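Tips for a Funeral Lunch at Home
Posted January 8, 2021 by Borghild Sjögren

When a family asks people back to the house after the service, the kitchen has to be ready before anyone leaves for the church. These are the things I have learned from doing it for relatives and neighbors.

The day before

Clear one shelf of the refrigerator completely. People will bring casseroles, and they all come in wide dishes.

Put a strip of masking tape on the bottom of every dish that arrives and write the owner's name on it. Use pencil or ballpoint, as marker can bleed through when washed. Keep a notepad by the door for the thank-you cards — name, dish, and whether the dish goes back.

Bake ham or a roast the day before and slice it cold. It cuts cleaner and goes further.

Coffee

Borrow a large urn if you can. Fill it with water and measure the grounds before you leave, so whoever gets home first only has to plug it in. Run it on its own outlet. An urn and a slow cooker on one kitchen circuit will often trip the breaker.

Flowers

Arrangements sent home from the funeral home are usually set in foam. Water the foam daily and keep them off the radiator. Pull out lilies if there is a cat in the house.

To press a few blooms for the family Bible, lay them between sheets of plain paper under heavy books and leave them for 4 weeks.

Tables and seating

Set the food table away from the wall so people can go down both sides. Plates go at one end, forks and napkins at the other. 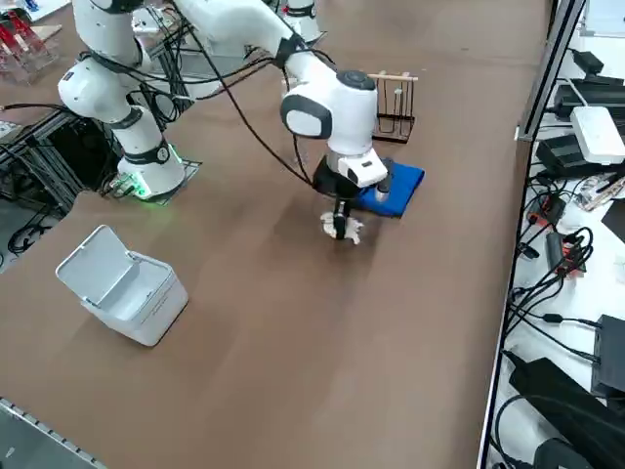 Afterward

Candle wax on a tablecloth: let it harden, scrape it with a dull knife, then press with a warm iron over a paper bag.

Freeze leftovers in portions for two. Martim Patrício wrote in to say he labels his with the heating time as well, and I do that now.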